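Hiltstead Growers Board > Seeds and Storage
Topic: Keeping seed packets over winter, fridge or shelf?

mulcahy_plot
26 November 2019
I have around 40 packets left from this year, mostly beans, leeks and lettuce. Last winter I kept them in the shed and in spring the leeks were very poor. Is the fridge really better? My wife is not happy with the idea.

Brirkeck
Fridge, always. Cold and dark. I have lettuce from 2 years ago and it still comes up well.

JWouters
I do not fully agree with Brirkeck. The fridge is good only when the seed is dry before it goes in. A cool bedroom gives me the same results with beans – and there is no trouble with condensation when you open the box.

For sorting I like a box with dividers, so that the early sowings stay apart from the late ones.

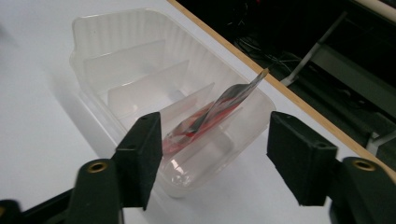
Photo: Jasper Wouters

I write the year on each packet in pencil. Parsnip I do not keep at all, I buy it new.

Brirkeck
Bedrooms are heated in my country, Jasper. Mine would be cooked by January.

JWouters
Then it is not a cool bedroom :) I wrote cool.

cunard_lane
Leeks are short-lived anyway, so maybe the shed is not guilty. Mulcahy, when did you buy them?

mulcahy_plot
In September of last year, at the end of season sale. I did not look at the date on the packet.

cunard_lane
Look at it. Sale packets can be old already. Test ten seeds on damp paper before you sow the whole row.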